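Rules for robots that help with operations

Do you have rules at your place? I bet you do. Shoes off at the door, no phones at the table, wash your hands before you touch the biscuit tin. Well, robots have rules too, and the ones with the strictest rules of the lot are the ones that help surgeons.

I write about machines for kids, and last October I spent a whole day at the Barnik training centre, where surgeons go to practise using a robot before they go anywhere near a patient. I came home with a notebook full of rules. I'm going to share my favourites with you (and yes, there is a bit of blood-coloured stuff coming up, so if that makes you feel funny, grab a grown-up to read along with).

Who is driving?

First things first. A surgical robot doesn't decide to do an operation. A surgeon sits at a big control desk, looks into a viewer and moves two handles. The robot's arms copy what the surgeon's hands do, only much smaller. If the surgeon moves a hand a long way, the tool might move just a tiny bit. That's called scaling, and it's very handy when the thing you are fixing is the size of a pea.

So rule number one is that a person is in charge the whole time. At Barnik they have a saying painted on the wall: "No eyes, no hands, no moving." When the surgeon lifts their head away from the viewer, the arms freeze. I tried it! I looked up to ask a question and everything stopped dead until I put my face back.

Keep your tools where you can see them

This one sounds easy, but I was terrible at it. The surgeon has to keep the tips of both tools in view whenever they are moving. You know how you can knock over a glass of milk with your elbow while you're busy watching your fork? Same problem. If a tool wanders off to the side, you stop, move the camera and find it again before you do anything else.

The same goes for needles. A surgeon's needle is curved, like a little crescent moon, and it has thread attached so it can be used for stitching. The thread is called suture (say it "soo-cher"). The team counts the needles before they start and counts them again at the end, and the two numbers have to match. If they don't, everybody stays and looks until they do. Nobody gets to say "oh well, it'll turn up." 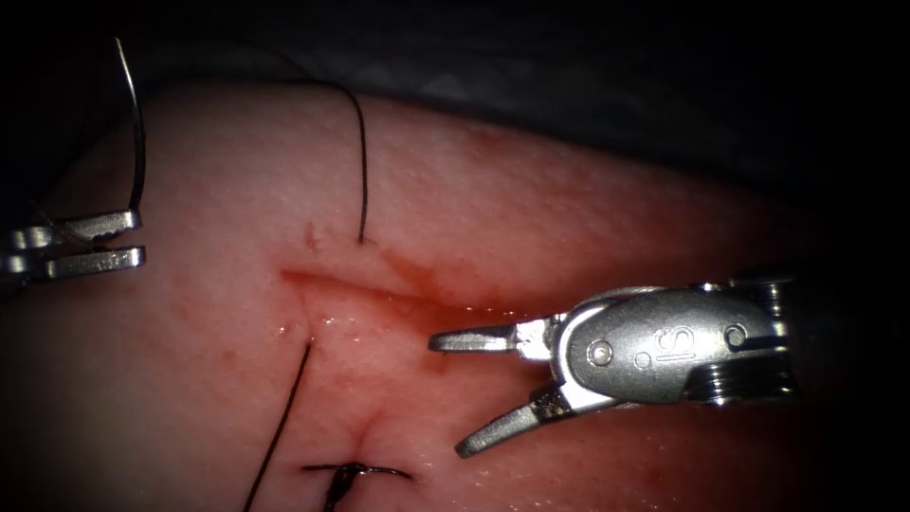

Be gentle, because you can't feel it

When you tie your shoelaces, your fingers tell you how hard you're pulling. With a lot of surgical robots the surgeon feels very little through the handles, or nothing at all. They have to use their eyes instead. Is the thread going tight? Is the skin starting to pucker? Then ease off!

The tools have tiny jaws that open and close, a bit like a bird's beak. The rule is to hold thread softly so it doesn't fray, and to pull in the direction the needle curves so it doesn't tear anything. I snapped my thread four times. My instructor was very polite about it.

Practise, practise, practise

You can't just hop on and have a go. At Barnik every learner does 60 hours of practice, starting with picking up rubber rings and putting them on pegs, and later closing up a straight cut with a row of stitches. There's a checklist called the Gullier list with 22 things on it, and a teacher watches while you do each one. Miss one and you do that part again, even if you've been a surgeon for years and years.

Look after the robot

Tools wear out, just like the brakes on your bike. So each tool has a limit on how many times it can be used, and when it reaches its limit it gets retired, even if it still looks shiny and new. Between uses, tools are washed and then heated with steam to kill germs. Before each session somebody checks that the jaws open, the wrist bends and the big red stop button works. And the check gets written down! The logbook I saw was up to page 329.

What if something goes wrong?

There's a plan for that, and the team rehearses it the way you have fire drills at school. Someone calls out "stop", the arms are held still, the tools come out slowly, and the surgeon walks over to finish the job by hand. Everyone in the room is allowed to call "stop", including the newest person there. I like that rule best of all.

Try it at home

Get two pairs of kitchen tongs, a shoelace and a cardboard tube. Can you tie the shoelace around the tube using only the tongs? Ask a friend to be your safety checker, and if they say "stop", you have to freeze. My best time is still embarrassing, so I'm not telling you.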